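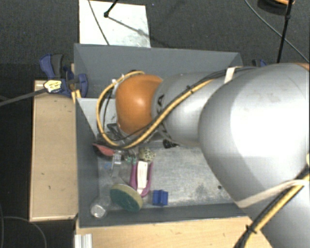

Posted by the Cell 4 bench – Gondon workshop log
3 min read

November, 7:10 a.m. Started with the dress pack. The yellow cable has been creeping toward the wrist joint again. The loop past the orange cover is wider than I like, and with the arm low over the bin it hangs close to the parts. Loosened the tie on the diagonal, fed slack back toward the elbow, retied. Left the beige strap on the big section alone. It is ugly but it has held since the spring.

Ran the wrist through its full range at low speed with the bin cleared. No snag on the left wall. At the far end of travel the loop still tightens more than it should. A proper swivel bracket is on order from Desora, quoted at 33 days, so ties until then.

We use cookies to improve your visit. Accept | Manage settings

Clamps next. Bin position had drifted 4 mm toward the board between the last two calibrations. Backed off both blue clamps, squared the bin to the tabletop, tightened them in turn. The jaw goes over the wall, and the wall slopes, so the pad wants to walk as the pressure comes on. A strip of wood beside the jaw helps a little. Scribed a pencil line on the tabletop for next time.

Recalibrated against the bin floor. The scuffed patches in the middle still give the depth reading trouble, worse toward the right side. Tekleab suggested a matte liner. I would want to measure its thickness first and put the offset in the config, and last time that step was skipped we had the tool touching down early for a whole shift.

Put the mixed set back in: sponge, the tool with the purple handles, the clear container, the small blue block and the rest. The clear container stays in the front left corner, where the walls make it hardest to reach.

Cludeo job 515 queued for after lunch at reduced speed. If the tie slips again I will add a second one nearer the joint and log the position.

To do – trim tie ends, check torque on the base bolts, reprint the cable label.

Search this log
Go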